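Can a machine do the chores yet? Tips for the hopeful

Every spring I get the same letter. Somebody has seen a video of a robot folding a towel and wants to know whether to hold off on the ironing. My advice is to do the ironing.

I keep a list on the pantry door of jobs I would hand over tomorrow, and next to each one I write how close the machines have come. Vacuuming is done, provided you pick up the socks first. Mopping is half done. Windows, yes, if you like watching a thing creep along the glass for an afternoon. Anything that takes two hands is where it gets slow.
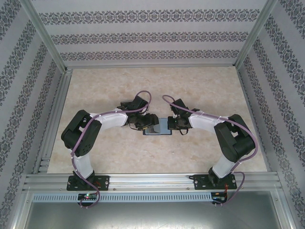 KOLTON, Thu 30 March – Two arms, one small flat thing between them, and a whole lot of clear counter. If you take one tip from the robot people, take the clear counter. I have tried to roll pie crust in a space the size of a paperback with the toaster looking on, and I had no right to be surprised.

A few more things worth stealing:

Bolt it down. Both arms are fixed to one rail. My pasta maker was clamped to nothing for years and walked itself off the table in August. A four-dollar clamp fixed it.

Tie up your cords. The purple cables follow each arm and are held with little white ties. Do the same behind the mixer and the coffee pot. A bag of 200 ties costs less than lunch and will outlive you.

Hold with one hand, work with the other. Jar lids, zippers, stuck drawers. Machines have to be taught this and so did my husband.

Before you spend 2000 dollars on a helper, write down what you'd have it do on a wet Tuesday. If the list says "dishes," you want a dishwasher. If it says "find the other shoe," keep your money – that one is years off.

Next week: getting candle wax out of a tablecloth, by hand.

Comments (4)

Jinfeng Xiong
I did the cord ties and found an extension cord I'd been looking for since we moved in. Thanks!

farmsink166
What about fitted sheets? I'd pay the 2000 for fitted sheets.

Takumi Sasaki
Fancy wallpaper for a robot. My garage has bare studs.

farmsink166
Still asking about the sheets.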